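Notebook, Pilgate project, student robotics group
January 30, 2023
Written by: Kittipong

Started at the computers right after lunch. Sang Thái had already pulled the new version of the simulation from the Zomberg server, so we did not lose time with installing like last week. Goal for today: right arm to the small items on the stone ledge, left arm stays up and does nothing. The starting pose of the left arm is now saved in the config under the name left_park. Please do not overwrite it, I needed a long evening to find it.

First block of runs was with the old approach path, coming from the side and a little from above. In the log I have 77 runs, and in seven of them the finger touched the ledge before it came to the item. I changed the height of the last waypoint by 6 mm and started again. The second block is not complete, the computer went to sleep in the middle (power settings!! I have now switched it off for all users).

I also moved the view so that both arms are in it together with the ledge. The room around is the same as before, with dark wall and the Starry Night. With this view I find it easier to judge the angle of the right finger to the green item. The shadow on the stone helps me too.
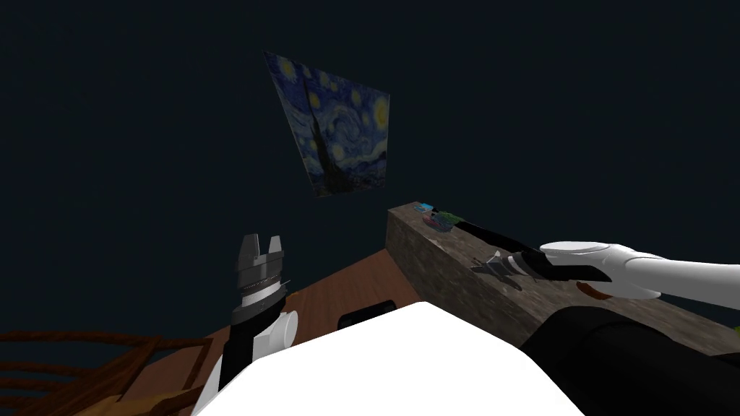
Annelore read this over my shoulder and said that the angle is a secondary problem, and that I should first look at the speed in the last part of the path. In November she had the same contacts with the ledge in her own runs, and they became fewer when she limited the wrist. She would not change height and speed in the same block, otherwise we can not say later what helped.

I agree with this. So the plan for the next session is height as it is now, wrist speed at half, and again a complete block.

Other things:
Sang Thái wants the contact force written in the log also for the runs without contact, to see the noise. The file gets over 160 MB then, must ask Mr. Rathjen if we have the space.
Variable names are still half German and half English. I started to change them in the planner, gripper part is open.
Slides for Tronavbridge: I have made only the title page.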